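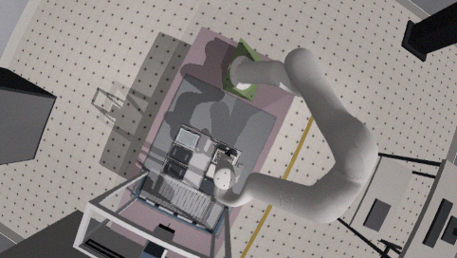 フンミラヨ・アリユ(書記・聞き取り調査担当)
2024年7月17日

フィールドワーク班 定例会議 議事録

出席:レセゴ・オーストハイゼン(進行)、アリユ(記録)、ヘミン地区班、ウダヴェン地区班。エディルラ地区班は回線の都合により音声のみ、後半は音声もなし。

1. 前回議事録の確認
誤字一か所を訂正のうえ承認。訂正箇所をめぐる議論に10分を要した。

2. 高齢者の家族内メッセージ利用に関する聞き取り
ヘミン班より、予定した20名のうち6名が未実施との報告。孫が返信を代筆している例が複数あり、誰の語りとして扱うかが問題になった。オーストハイゼンは「代筆も家族関係の資料である」との立場。ウダヴェン班は、それでは孫の同意書も要ると指摘し、室内はしばらく静かになった。同意書の改訂案はアリユが作る。なぜか毎回アリユである。

3. 書き起こしの表記
沈黙を「(間)」とするか秒数で記すか。三回目の審議。今回も決まらず、当面は各班の良心に委ねる。

4. 共有フォルダ「Getosix」の整理
「最終版」と名のつくファイルが80以上ある。7月末までに各自で削除すること。どれが本当の最終版かは、作成者本人に問い合わせる。本人が覚えていない場合の扱いは継続審議。

5. その他
エディルラ班から発言の希望があったようだが、聞き取れなかった。後日、文書で提出してもらう。

次回の日程は調整中。議題3を再び扱う。

お問い合わせ:フィールドワーク班事務局 | © 2024 フィールドワーク班 | ページの先頭へ戻る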